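Sudberg Gadget Club
Minutes of the June meeting, Sun 19 June

In the chair and taking notes: Eun-ji Ra

We use cookies to remember your settings and to see which pages get read. By carrying on you agree to this. Accept | Manage

Opened at ten past two, once the projector had been persuaded. Lovely full room, and a big hello to the people who came over on the Tivinitz train!
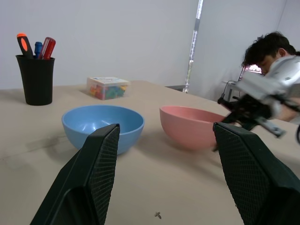
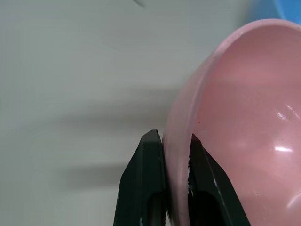 Pink bowl in both, with the light blue one beside it in the first.

1. Last meeting

Minutes of the previous meeting agreed with one correction: the Seol battery test ran overnight and was stopped at breakfast, so the "full day" in item 4 should go. Everything else stands.

2. The Grunda tablet

This took up most of the afternoon, and rightly so. We have been talking about the Grunda since the first rumours in February and now there is one in the club cupboard. It cost us 896 with the pen, out of the hardware fund, and can be borrowed from tonight.

First impressions from the table, in the order they came:

- The screen is gorgeous. Text is so crisp that the back row could read the menus when it was held up (well, the big menus).
- The pen has hardly any lag. Several people drew cats. The cats will be kept.
- It is heavy. After ten minutes of reading in one hand you want a cushion under it.
- Split screen works well with two apps and gets muddled with a third.
- The on-screen keyboard still hides the box you are typing in on some web pages. We tried turning it sideways, which helped on one site and made another worse.
- Speakers much better than expected! We had the launch video on at full volume and had to be asked to turn it down.

There was a good long argument about whether it can stand in for a laptop. The writers said yes, with a proper keyboard. The people who write code said no, and went on saying no through the tea break. Left open until more members have had it at home.

Agreed: loans of one week each, list on the door. Please sign out before you hand it back, and leave the pen in the box.

3. Seol e-reader, second look

The new software arrived on our older Seol and it is a real treat. Page turns are quicker, the library no longer shuffles itself after a restart, and you can finally make folders inside folders. Battery seems about the same as before. One member has lost all her margin notes in the update, so the advice for now is to export yours first. Eun-ji to write up the steps for the club page.

4. Autumn swap day

Provisional yes to a swap day in the autumn. The hall holds up to 200, and we would like 40 tables if we can borrow enough of them. Phones, tablets, readers, cables, old handhelds all welcome. Anything with a swollen battery stays at home.

Discussion on whether to allow sales as well as swaps. Show of hands went clearly for swaps only this first time. A repair corner was suggested and everybody loved it, so we need people who are happy with a small screwdriver. Names to Eun-ji by the next meeting.

5. Any other business

The club wifi password is changing, and the new one will be on the whiteboard. The old router goes to the swap day.

Someone has left a white charger with green tape round the plug. It is in the drawer under the kettle.

Request for a beginners' half hour on moving photos between phones. Great idea, will go first on the agenda next time so that people can leave after it if they like.

Closed at twenty to five, with the Grunda still being passed round by the door.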